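Niver Social Gaming Club
Minutes of the General Meeting
February 5, 2021, held by video call

Present: 12 members, including the chair and the secretary. The meeting opened once a quorum was confirmed.

1. Minutes of the last meeting
Approved with one correction. The slots evening was run on the Stidura site, not on Morais as written.

2. Online casino nights
The chair reported that the Morais lobby has changed its table limits. The lowest blackjack stake is now $2 and the roulette tables have the same minimum. Members who play only the free tables are not affected.

Several members said the new lobby is slow to load on older phones. One member gets logged out whenever the live dealer stream starts. The secretary will write to Morais support and send the reply to everyone.

The club will stay with Morais for card games until April and then look at it again. Slots nights stay on Stidura.

3. Bonus terms
There was a long discussion of the Stidura welcome bonus. Two members had read the terms differently. The secretary read out the section on wagering – the bonus amount has to be played through 12 times before any withdrawal, and table games do not count toward it. Members were asked to read the terms for themselves before depositing. The club does not recommend any bonus and will not post bonus codes in the newsletter.

4. Spending limits
Agreed that the suggested limit for a club night stays at $100 per member. A proposal to raise it was put to a vote and did not pass. Members are reminded that both sites let you set a deposit limit under account settings, and that a lowered limit takes effect right away on Stidura.

5. Poker league
The league will use the Curninura software again. Starting stacks are 210 play chips for the short tables. No money changes hands in the league. A request for a later start time was turned down, as members on the East Coast already finish close to midnight.

Late entry closes at the end of the second blind level. The rule on disconnected players was left as it is: the hand is folded and the seat is held until the next break.

6. Club computer
The machine used to host the league tables froze during the last league night. Quotes for repair and for replacement will be brought to the next meeting. Spending on this item was not voted on.
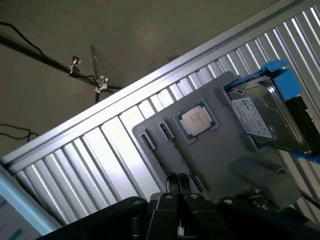
Processor and memory slots in a gray tray (item 6)

7. Other business
The newsletter needs a short piece on video poker pay tables. Anyone willing to write it should contact the secretary.

The next meeting will be in April, also by video call. The link will go out with the agenda.

Meeting closed.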